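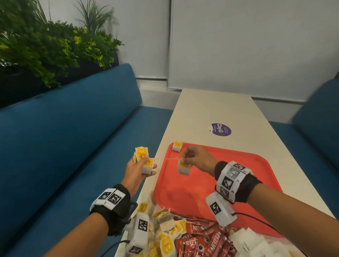 **Tea and coffee tray for the long table – rows or cups?**

**furside_brews** wrote:

I've taken over the drinks tray in our break nook and I'm having way too much fun with it! Everything used to live in one heap, and finding a tea bag meant untangling strings from five others. We go through a box of 300 coffee sticks pretty fast, so it has to be easy to refill. I'm trying rows on a flat tray. Tea first, standing up on their edges along the left side, then coffee. 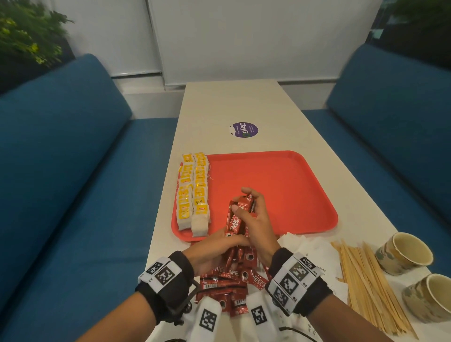
*Tea standing on the left, coffee sticks getting squared up.*

What would you do with the rest?

---

**griltlow56** wrote:

Love the standing tea! I'd go with cups for the coffee sticks, though. Rows look great at 8:00 and by lunch someone has dragged a sleeve through them.

---

**vellevik_pantry** wrote:

> I'd go with cups for the coffee sticks

Nope, sorry, cups tip over. We had them at the Vellevik office and I picked sticks up off the floor all April. Flat rows all the way – you can see what's running low, too.

---

**furside_brews** wrote:

Okay, went with flat!
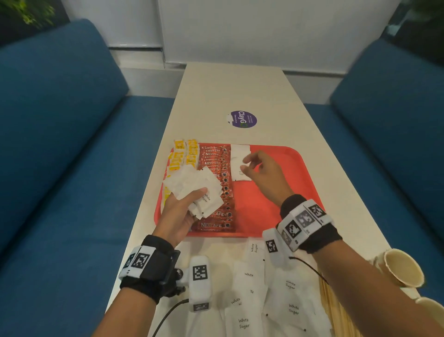
Sugar was the part I kept changing my mind about. I had it in my head that it should go on the far side by itself, but people take a coffee and a sugar together, so they ought to be neighbors. The white packets at the top of the tray, right next to the red row, are where I want them, and that still leaves the right half for whatever else we need. Stirrers? More tea? I'm so open to ideas!

---

**griltlow56** wrote:

Fine, that does look nice. Still team cup. Stirrers in a cup at least??

---

**bañuelos_mug** wrote:

Stirrers in a cup, yes. And lay the coffee on a slant so each stick overlaps the next one. Much easier to pinch just one. 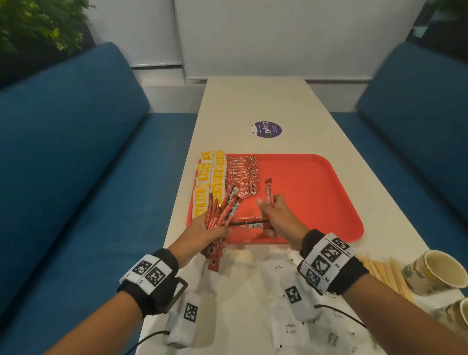
## Refill tips so far

- Square up a handful before you lay it down, logos all the same way.
- Slant the coffee, overlap the ends.
- Keep spares in the box, not on the tray.

**vellevik_pantry** wrote:

Slanting eats up space if you ask me, but I'll try it on ours tomorrow morning and report back.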